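TX 651 Consumer Textiles
Handout for the unit on knitwear claims
Guoqing Peng
Revised 2021-11-05

Read this before class and bring a garment you own that has pilled. Bring the care label too, if you haven't cut it out.

Where we left off

Last time we went through fiber content labels and what the law makes a seller put on them. This unit is about everything else the seller puts on the tag, most of which the law has little interest in. "Pill resistant." "Made to last." "Gets softer with every wash." My position, which you are free to argue with, is that almost none of these phrases can be checked by the person holding the sweater, and that a good many couldn't be checked by the person who wrote them.

We will take pilling as the main case. It is the complaint that stores hear most often about knits, or so the stores tell us. I have never seen the returns data behind that and would like to.

What a pill is

A pill is a small ball of tangled fiber sitting on the surface of a fabric and held there by a few fibers that are still anchored in the yarn. You get one in stages. Rubbing pulls loose fiber ends up out of the yarn, so the surface goes fuzzy. More rubbing tangles the fuzz. The tangles tighten into balls. After that the anchor fibers either break, and the pill drops off, or they hold, and the pill stays.

That last stage matters more than people think. Wool pills readily, and many wool pills come away with wear because the anchor fibers are fairly weak. Polyester and nylon are strong, so the pills hang on. A wool and nylon blend can give you the worst of it: the wool supplies the fuzz and the nylon keeps it attached. This is the usual textbook account and I think it is mostly right, though you'll find cheap wool that pills for as long as you own it, and synthetics that hardly pill at all. Yarn and knit structure can easily swamp fiber type.

Things that tend to increase pilling: short fibers, low twist, a loose knit, brushed or napped finishes. Things that tend to reduce it: long fibers, higher twist, plied yarn, a tight knit. Look at the first list again and you will see that it is also a fair recipe for a sweater that feels soft in the store. Softness in the hand at the moment of sale is bought with loose fiber ends. Keep that in mind when a tag promises softness and long wear in the same sentence.

How it gets tested

The usual lab methods rub or tumble a piece of fabric under set conditions, then have a trained person compare it with reference photographs and give it a grade. Grade five is no change. Grade one is a mess.

Problems, in no particular order:

The grade is given by eye. Labs train their graders and often use more than one, and they still disagree over the middle grades. A difference of half a grade between two sweaters is nothing to build an ad campaign on.

The sample is flat and new. A sweater in use bends at the elbow, rubs under a coat sleeve, gets sat on at the hem and carries a bag strap on one shoulder. Fuzz shows up there first. A flat piece rubbed evenly all over is a stand-in for that, and how good a stand-in depends on the wearer.

The number of rubs is a choice. Stop early and you may catch the fabric at the fuzz stage, before there is anything to grade. Run on and a wool may look better, having shed its pills. Two sellers can test the same cloth, stop at different points, and both publish a number in good faith.

Washing is often left out. Ask whether the sample was laundered first, and how.

The Gresico tag

We'll spend some time on this one in class because it is better than most and still doesn't hold up. The Gresico hangtag says its crew neck was "tested to 3000 rubs." That is the whole claim. It gives no method, no grade at the end, no mention of washing, and no word on whether the yarn or the finished sweater was tested. "Tested to" means that somebody ran the machine. The sweater could have come off it looking like a bath mat and the sentence would still be true.

I wrote to ask. The reply in July said the garment had "performed very well in its category." I asked what the category was and haven't heard back.

To be fair to them, they printed a number. The Stovuris seal, which you will find on a lot of midprice knits, prints a leaf. As far as I can work out from its website, the seal is awarded for signing a pledge and paying a yearly fee, and the pledge uses the word "quality" over and over without saying what is being measured.

What you can check yourself

Less than you'd like. Some of it is still worth doing.

Rub the fabric against itself with your thumb, at an inside seam where it won't show. If fuzz comes up right away, you have learned something. If it doesn't, you've learned much less.

Look at the cuffs and the neckline. Ribbing that springs back after a stretch is a decent sign, and ribbing that stays open in the store will be worse at home. Socks tell you the same thing at the top band, and it is worth rolling one up and seeing whether the band recovers when you let it go.

Hold a single layer up to the light. Uneven thick and thin places can mean poor yarn. They can also mean a yarn made uneven on purpose, so don't be too proud of yourself.

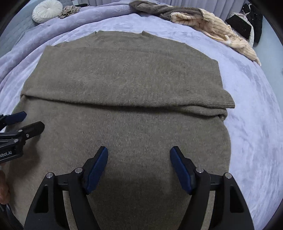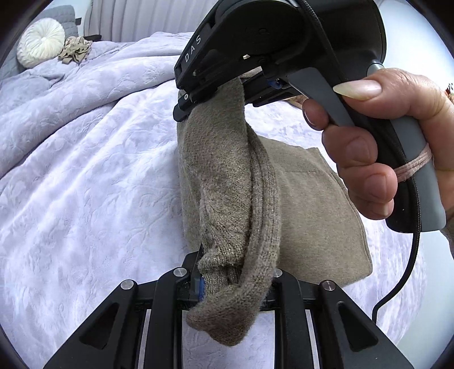

A sweater first, then a rolled sock, both knit.

Is an expensive sweater less likely to pill than a cheap one?

Price on its own is a weak guide. Some of the most expensive knits are made from very fine, soft, lightly twisted yarn, and they can pill within a few wears. A plain sweater in a firm, plied yarn may cost a lot less and keep its surface longer. If two sweaters have the same fiber, the same kind of yarn and a similar knit, the price could reflect longer fibers, or it could reflect rent on the store. You can't tell which from the tag.

Care claims

Now the other half of the business, selling you things to fix the problem.

Turn knits inside out before washing. I do this and I think it helps, on the simple ground that the inside takes the rubbing. I know of no reason to doubt it beyond the general one that everybody repeats it.

Wash less often. Probably the best advice going, and there is no product attached to it, so you won't see it on a billboard.

Wool wash. Ordinary laundry detergents often contain enzymes that break down protein, and wool is protein, so a mild detergent without them makes sense. What doesn't follow is the jump from "won't harm wool" to "prevents pilling." Brollolico makes that jump on the front of the bottle. The support on its website is a before and after pair of photos, with different lighting in each, of what may or may not be the same sleeve. No unwashed control, no plain mild soap for comparison. We will use it as the first exercise.

Freezing. You'll read that a night in the freezer stops a sweater from shedding or pilling. I have looked for a proper test of this and found only people quoting each other. Cold can be used against moths if it is cold enough for long enough, and my guess is that one idea wandered off and became the other. If somebody brings me data I will change this paragraph.

Shavers and combs. They take the pills off, which is all they claim. A shaver cuts the anchor fibers and can cut the yarn too if you press, and a careless pass over ribbing can leave a hole. Whether removing pills makes new ones form faster is disputed. Pavlović argues in your reader that it does, on the basis of 2 wool fabrics and a single shaver. It's an interesting chapter. I wouldn't call the matter settled by it.

Storage

Fold heavy knits. On a hanger the weight of the wet or dry fabric pulls on the shoulders and you get those little points. For light knits I doubt it makes much difference over a season, whatever the hanger people say (and the drawer organizer people, who say the reverse). The usual fold is sleeves across the body, then the hem brought up. There are more elaborate ways, some with their own books. None of the books I've looked at measure anything, and a sweater that is folded clumsily and left alone will be fine.

Cedar is sold for moths. Fresh cedar oil has some effect on young larvae in a closed space. A cedar ball in an open closet is a pleasant smell. Clean garments in a sealed bag are duller and more likely to work.

Reading

The Pavlović chapter, all of it, including the methods section that everyone skips. Look for how many samples were used and who did the grading.

The scan of the Gresico tag and my letters to the company, on the course page.

For next time

Write up 3 claims from the tags or labels of things you already own. For each, say what would have to be measured for the claim to be true or false, how long that would take, and whether the seller could plausibly have done it. One page in total. If you decide that a claim can't be tested at all, explain which word in it is doing the damage.

Please don't pick "luxurious." I got over a dozen papers on "luxurious" last year and the point has been made.

The Brollolico exercise is done in pairs in class, so there is nothing to prepare for it. If you want to read the bottle beforehand, read the back, where the wording is noticeably more careful than on the front.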